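Erkik Ledau Two-Arm Kit

Item 801. Upper body, two arms, two grippers, simulator package included.
Ships from London. Next batch ships in September.

The Ledau is a two-arm robot body sold as a kit for people building at home or in a shared workshop. You get the torso, both arms, both grippers, the wiring and the software. You supply the base, the computer and the table to build it on. It is meant for one person with hand tools and a few free weekends, or two people who can agree on who is holding the manual.

What is in the box

Torso shell and inner frame
Left and right arm, packed as separate joints
Two two-finger grippers, assembled
Wrist camera brackets and a head camera bracket (cameras sold separately)
Motor control board, Leung pattern, with screw terminals
Power supply and cutoff switch
Wiring harness, cut to length and labeled at both ends
Hex keys, thread locker, spare screws
Printed build manual
Download code for the simulator package

Not in the box

Computer, cameras, base, network cable. Any desktop that meets the simulator requirements will also run the real arms. A laptop will do for the arms alone if it has a wired network port. We do not recommend running the arms over wireless.

Size and power

Height of the finished body, without base: 43 inches
Supply: 12 volts to the control board, separate feed to the arm motors
Gripper opening: adjustable in software, with a hard stop at each end
Mounting: four bolt holes under the torso, drilling template at the back of the manual

The template is printed at full size. Check it against a ruler before you drill. If you print your own copy from the download, set the scale to 100 percent, since most printers will shrink the page to fit unless told otherwise.

Building it

The manual has the joints going together from the shoulder out. Keep to that order. The harness runs through the middle of each joint and there is no good way to feed it through afterward. We have had arms sent back to us with the cable zip-tied along the outside, and it works for a while, then the elbow catches it.

Lay out the left and right arm parts on separate sheets of paper before opening the bags. The shoulder brackets are mirror images and look the same at a glance. They will bolt on the wrong way around, and you will find out at the first homing run.

Do not use thread locker on the shell screws. You will be taking the shell off again.

The grippers come assembled and tested. Fit them last, with the power off at the wall. Each gripper is held by four screws and a single connector. The connector is keyed, so if it does not go in with light pressure, turn it over.

Running it in the simulator first

The simulator package has the same body, the same joint limits and the same control program as the kit. A script that runs in one will run in the other with a change to a single line in the settings file. We suggest starting with it while you wait for the parts, or in the evenings when the workshop is closed.

It comes with a set of furnished rooms. The rooms have tile, brick, wood and painted walls, doorways and built-in furniture, so the cameras have something to work with. You can place small objects on floors and counters, save the layout and go back to it. You can also attach a camera view to the body or to a gripper and watch from there while the arms move.

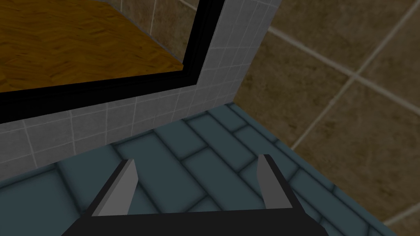

Gripper view in the simulator, fingers open over the floor tiles.
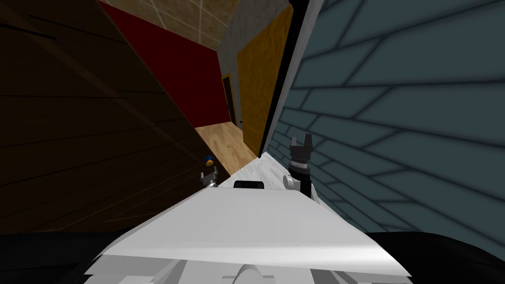

Joint speeds in the simulator are set to the same values as the kit ships with. You can raise them in the settings, but leave them alone while you are learning. A program that only works at double speed on screen is no use at the bench.

Floors and walls are solid. If an arm runs into one, the program logs a contact and the joint that caused it. Read the log after every run for the first few days. Most contacts come from the elbow - people watch the fingers and forget what is behind them. The log can be saved as a plain text file.

Camera positions in the simulator match the brackets in the kit. If you make your own bracket, measure from the wrist plate to the lens and enter the offset on the camera page. The body view can look steeply tilted when the camera is rolled to one side. Set roll back to zero if you want the walls upright.

Moving from the simulator to the real arms

Clear the bench before the first real run. Put the cutoff switch where you can reach it without leaning past either arm. Run the homing program one arm at a time, with the other arm unplugged, then both together. After that, run your own script at the slow setting with the grippers empty.

If a joint stops short of home, switch off and check the harness at that joint before changing anything in software.

In a shared workshop, take the cutoff key with you when you go. The arms hold their position while powered and drop when the power is cut, so park them on the rests before you switch off. The rests are two foam blocks in the bottom of the box. People throw them out with the packing. Replacements are on the spares page.

Spares

All parts are sold singly: finger pads, fingers, wrist joints, elbow joints, harness sections, control board, shell panels. Finger pads wear first. The screws are standard sizes listed on the last page of the manual, and any hardware store should have them.

Returns and warranty

Unopened kits can be returned within the period on your invoice. Opened kits can be returned if all part bags are still sealed. The warranty covers motors, grippers and the control board for up to 12 months from delivery. It does not cover shell panels that have been cut or drilled, or boards that have been wired with the supply reversed. There is a fuse for that, but it does not always win.

Changes

August 14, 2020: Harness labels changed from paper to heat-shrink. Manual updated to show the foam rests. Simulator package now saves the camera offset with the room layout - older layouts will open, but you need to enter the offset again and save.

Questions about an order go through the contact form. Please give the item number and, if the question is about a joint, say which arm.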